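Hi, and welcome to Jikoline!

I started this little cooking school in my sister's kitchen with four students, one good knife and far too many onions. I'd spent years in restaurant kitchens by then, and the part of the job I liked best was showing the new kid how to do things. So that's what I do now — all day, and I love it.

Our classes are small, seven people at most, and we keep the recipes to stuff you'd really make on a tired evening. Soups, flatbreads, beans, greens, a decent roast chicken. If you can't tell a simmer from a boil yet, come anyway!
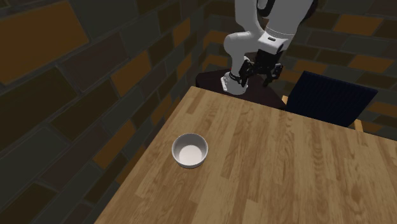 White bowl on a wooden table

My business partner Jabari Tanui handles the baking side. He joined us one December to cover a single bread class and never left (his cardamom rolls sell out before I get one). Between us we run 19 different classes, from knife basics to a long, slow stew night that goes until 10 p.m.

We also do private groups, birthdays and work outings. Got allergies? Tell us when you book and we'll change the menu. Gift cards are at the front desk, and new class dates go up at the start of every month.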